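4.2 Rules for logging a simulated grasp

We came to these rules slowly, and readers who have kept a log of their own will, I hope, forgive us for going over them in some detail. Of the 1,887 runs we recorded under the Mandagi protocol, 1,845 met every rule below and were kept.

Figure 4. Simulated wrist view before a grasp, fingers open.
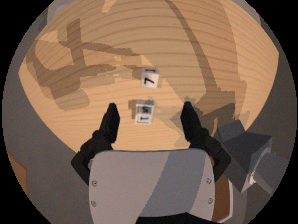 A start state should be written down before the fingers begin to close, and it should be complete enough that a colleague at another site could set it up again. We ask for the pose of every block within reach, including those that are not the target. In Figure 4 the cube between the fingertips has a neighbor farther up the table, turned at a slight angle and marked with a 7, and a log that left it out would fail our check. Shadows count too - a vision model sees them whether we list them or not - so the light settings go in the same record.

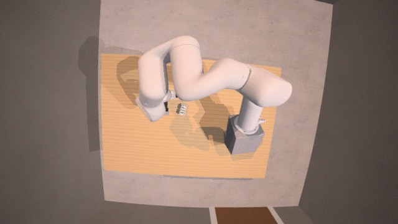
Brayan Correa
Lead author, simulation methods, Hondgate

Our second rule concerns viewpoints. We spent a good part of January arguing over whether a wrist camera was enough by itself, and settled on asking for at least one outside view with the base and the whole arm in it. The two must share a clock, and
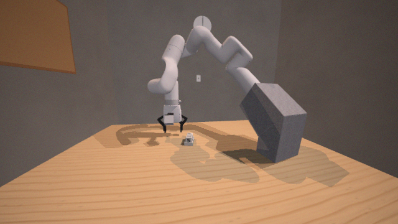 any run in which they drift apart by more than 15 milliseconds is set aside and listed by number in the release notes.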